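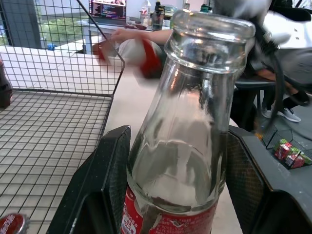 From: Karthikeyan Nair, Cornix Building Services
To: Tenant Notices List
Date: Tuesday, April 27, 2021
Subject: Re: Glass collection, second floor

Dear members,

The new glass collection schedule takes effect in June. Empty bottles should be placed in the green bins beside the freight elevator by 5 p.m. on collection days. Labels may be left on. Caps must be removed and put in the metals bin.

Danang Pasaribu wrote:
> Our office at Chaudhry received two notices with different
> limits. One gives 100 bottles per pickup and the other
> gives 1,000. Which of these applies to single tenants?
> We also need to know whether drinking glasses are accepted.

The limit for a single tenant is 100 bottles per pickup. The higher figure applies to the building as a whole. Drinking glasses, mirrors and window glass are not accepted under the Nerkier contract and should go out with general waste, wrapped and marked.

Requests for additional bins should be sent to this office in writing.

Karthikeyan Nair
Tenant Relations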